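Femke Declercq has been renting out the Putoter hand-held gripper since September, and she keeps the kits on a steel shelf behind her desk at Adlow. Each one comes in a gray case with the gripper, a camera mount, two sets of finger pads and a printed sheet of instructions. She took one down and put it together while we talked.

"It takes a couple of minutes," she said. "The pads slide on, you tighten one screw on each side, and you check that both fingers close at the same time. If one lags, you redo the screw."

Adlow rents the kit to people who want to record everyday handling work for training robot arms. Customers carry the gripper by hand, do the task with it, and send the recordings back. The software that sorts them is called Dinu, and it is included in the price for the first 50 hours of recording. After that it is billed by the hour, and Declercq said most of the questions she gets are about that bill.

"People forget to stop recording," she said. "They put the thing down, they go to lunch. So we changed it. Now if the fingers don't move for a while, it stops counting."

I asked what customers have trouble with. She said bags. Boxes and cups are easy, and a beginner can do them the first morning. A snack bag slides, crackles and changes shape when the pads close on it, and the printing on shiny film throws light back into the lens.

"We tell them to come in with the fingers wide and close slowly," she said. "Take the bag across the middle. If you go for a corner you get a pinch of film and the weight hangs off it."

The older pads were hard plastic and she no longer sends them out. The current ones are softer and cost more to replace. Maite Llorente, who does the repairs, told me a pair holds up for around 100 hours on household items and less on anything with rough edges. The linkage pins outlast the pads by a long way. She has changed only 2 of them.

Declercq doesn't ask customers to clear their tables. She would prefer that they leave things where they are, with packets lying over each other and a cloth in the way, and a pattern under all of it.

"A plain white table is easy," she said. "Then you take the same arm to someone's house and it has never seen a checked tablecloth." 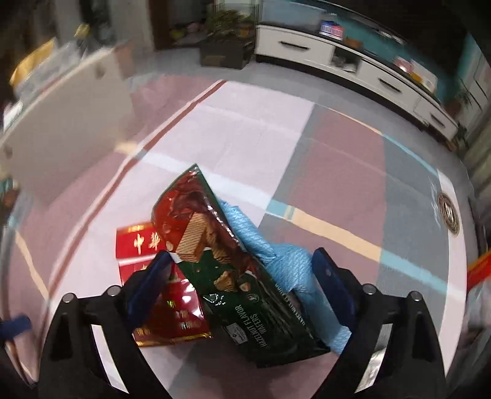 Csaba Mészáros said he would still start new users on plain boxes for a day, and that the kit's instruction sheet moves on to soft packaging too early. He had also found the grip tiring after an hour and wanted a strap.

Declercq said a strap is being tested and will go out with the next kits at no extra charge.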